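Banthorpe Shared Workshop
Build Unit 3: Gripper and Fixed Camera

Participants will complete the two-finger gripper begun in Unit 2 and mount it on the Eto arm. The Jutum controller is to be set to its lowest force value before any object is handled. 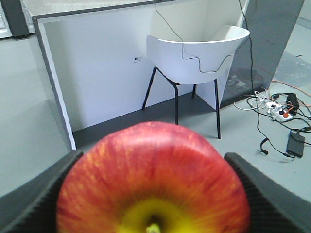
Grip force is the principal subject of this unit. Begin at 30 per cent of the motor limit and increase it in small steps. Finger surfaces should be ridged, and both should bear on the sides of the fruit with the stem between them, as with the red apple. Record each setting in the log – including those that bruise the skin.

Door handling follows in the second session. Keep the arm's base behind the marked floor line and allow 200 mm of clearance beyond the full swing of the door. 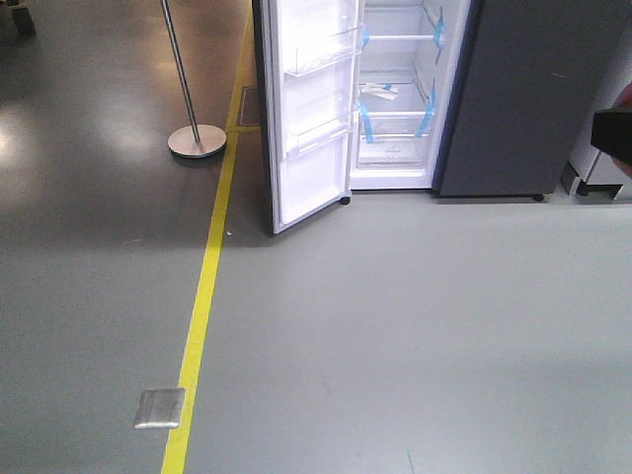

Figure 2. Refrigerator with door open and interior fittings taped.

For the placing exercise, the fixed camera must have a clear view of the countertop. Calibrate it again if the mount has been moved.
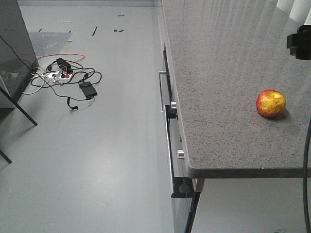

Figure 3. Apple on the granite countertop, stem dimple upward.

Logs are due by the end of December.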